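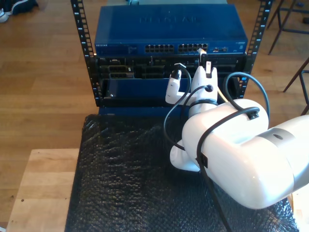 Kwabena Frimpong has been putting cables into racks for 16 years and he would like it known, before we get going, that he still loves it. He says this while hunting for the biscuits, which have been moved since last time, and it takes him a good while to find them, so by the time we sit down with our tea he has already told me about his first patch panel, his second patch panel and the van with the broken heater that carried both of them up and down the coast road to Sillport.

I had come to ask him about small racks. Our newsletter goes mostly to village halls, surgeries, little offices and the odd enthusiastic household, and the question that turns up again and again in the post is some version of "we've been told we need a rack, do we, and what goes in it?" Kwabena teaches an evening course on just that, for a small outfit called Asante, together with his old colleague Gangadharan Gowda, who joined us halfway through the second pot.

"People hear the word rack and they think of a great cold room full of cupboards," Kwabena told me. "And then I show them two posts with holes in, and they're almost disappointed! But that's a rack. Two upright rails, holes all the way down, and you hang your equipment between them. Everything else is comfort."

He is very fond of the open sort, with no doors and no side panels. A cabinet with a door looks smarter in a hallway, he admits, and you may well need one if there are children about, or a public corridor. For learning on, though, he wants people to be able to get at things from every side. He also likes it up on a table where nobody has to kneel. "I did my kneeling," he said. "My knees sent me a letter about it."

## The numbers on the rails

We spent much longer than I had planned on the little white numbers printed down the rails, which I confess I'd always taken for decoration. Kwabena was delighted by this.

"They're your address! If I ring you and say the fault is in the thing at number six, you can go and put your finger on it. Without the numbers we're both saying 'the dark one, no, the other dark one' for ten minutes."

His advice is to write the numbers down on paper as you fit each item, and to tape the paper somewhere close by. He has been to a parish office in Pustance where the list was kept, beautifully typed, inside a computer that could only be reached through the very switch that had stopped working. He drank a lot of tea that day too.

The square holes get a kind word as well. They take a small caged nut that clips in from behind, and if you damage the thread you throw away the nut and keep the rail. Fitting them is a fiddly business and he has lost some skin to it over the years. Buy the little tool, he says, and buy more nuts than you think you want. The course got through more than 300 of them last winter, and he suspects a good part of those are still under the floorboards.

## What goes at the top

On the practice rack the network switch sits at the top. It's a blue Netgear, with its ports along the front in blocks, and a darker piece of equipment is mounted underneath it.

"I like the switch high up," Kwabena said. "It's the thing you visit most. You're always going to it, moving somebody from this port to that port, having a look at the lights. Put it where your eyes are. Gangadharan will tell you different."

Gangadharan, arriving at this exact moment with his coat still on, did tell me different. He would put the switch in the middle of a taller rack, so the cables can come to it from both directions and stay short. They have plainly had this conversation before and enjoy it very much. I let it run. The upshot, as far as I could gather, is that in a small rack it hardly matters, and in a large one you should ask Gangadharan.
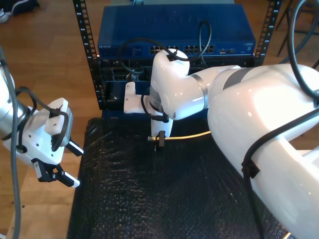
## Plugging in, and the art of pulling out

I asked what beginners get wrong, and they both said "force" together, and laughed.

"A network plug wants to go in," Gangadharan explained. "It only goes one way up. If you are pushing hard, stop, take it away, look at it, try again. You should hear a small click. If there's no click, it isn't home, whatever it looks like."

Taking a cable out is worse, in his view. The little plastic tab has to be pressed properly down before you pull, and you pull on the plug itself and never on the cable. In a crowded block of ports your fingers won't fit nicely, and that's when tabs get snapped. He asks every new student to plug and unplug the same cable 36 times, with the neighbours left in place, and they grumble until somewhere past the twentieth, when it starts to feel like nothing at all.

Kwabena's own hobby horse is slack. A cable should have enough to hang comfortably and be moved one or two ports along, and no more. He once cleared out a cupboard at Privelura where every lead was far longer than it needed to be, all stuffed in behind the equipment, and when they laid the spare out along the car park it came to 700 metres.

"I've got a photograph of it somewhere," he said, and off he went to look, and came back with the biscuits again.

## If you're starting this winter

The next course begins in November and has a few places left. Bring reading glasses if you use them. Ports are small and the labels are smaller. You won't need tools of your own, and you needn't have touched a switch before, though Gangadharan asks that you have a go at drawing what you've got at home or at work, however rough, with a line for each cable and a name at either end.

Kwabena would add a roll of labels to that, one at each end of every lead, written before it goes in. He labels the kettle lead as well.

Names to the office, please, by 11/1/23, and say if you'd like the earlier or the later session.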